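Notas do orador: Conservação e triagem de recipientes térmicos usados
Projeto Rellamport, sessão técnica de abril
Duração prevista: 46 minutos, com perguntas

1. Abertura

Agradecer à Shalini Garg a revisão da tabela de critérios. Indicar logo que a apresentação trata só de recipientes reutilizados em copa e refeitório. Recipientes de laboratório ficam de fora.

Dizer o número do inventário: 3154 registos na base da Kultach à data do fecho. O total subiu para 3343 depois da junção das fichas da Pirno. Os gráficos usam o primeiro valor. Se alguém perguntar pela diferença, remeter para o anexo do Toivo Rissanen.

2. O que se avalia

Três zonas, sempre pela mesma ordem: gargalo, ombro, corpo. A base é vista no fim, com a peça deitada.

Gargalo: estado da rosca, resíduos entre os filetes, deformação do bordo. Uma rosca metálica limpa reflete muito e engana o avaliador. Rodar a peça antes de anotar.

Corpo: pintas, riscos, perda de revestimento. Distinguir sujidade de desgaste com pano húmido, sem abrasivo. O que sai com o pano não entra na ficha.

Ponto de discórdia com o Eino Räsänen: ele classifica riscos curtos e dispersos no grau 2, eu no grau 1. A tabela atual segue a posição dele. Não abrir a discussão na sala.

3. Posto de observação

Pano branco liso pendurado ao fundo, mesa clara, sem padrões nem letras no campo de visão. As rugas do pano são toleradas. O pano não se passa a ferro entre sessões; a Siiri Salminen mediu o efeito na leitura dos tons claros e ficou abaixo do erro do avaliador.

Verificar o tampo antes de pousar a peça. Um grão escuro na mesa pode ser confundido com uma pinta do revestimento quando a peça é creme ou branca.

Mostrar as duas imagens seguidas, sem comentar a primeira durante muito tempo.
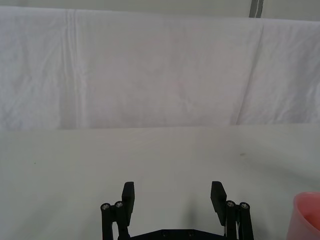 Fundo e mesa na primeira; na segunda, garrafa térmica creme com pintas escuras e riscos curtos, mais densos no meio e na parte inferior do corpo.

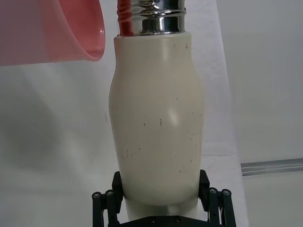 4. Preenchimento da ficha

Ler em voz alta a ficha de uma garrafa clara:
Gargalo: metal brilhante, roscado.
Ombro: pintas isoladas.
Corpo: pintas e riscos curtos, acabamento mate.
Base: por observar.
Grau: provisório até à observação da base.

Insistir em "por observar". Campo vazio e campo sem defeito são coisas diferentes, e a base da Kultach trata os dois como zero. A Haruna Murakami pediu a correção; ainda não foi aplicada.

Copos de plástico translúcido seguem a ficha B, de 7 campos. Não têm gargalo. O bordo é avaliado à parte, por ser a zona de contacto.

5. Perguntas prováveis

O revestimento riscado obriga a retirar a peça? Não, se o dano for exterior e o metal não estiver exposto. Grau 3 sai de circulação.

Pode usar-se fundo cinzento? Pode, para peças brancas. Registar na ficha.

Porque é que o método Ikonen não foi adotado? Exige pesagem, e o posto não tem balança.

Deixar o contacto do projeto no último diapositivo e recolher as fichas de treino à saída.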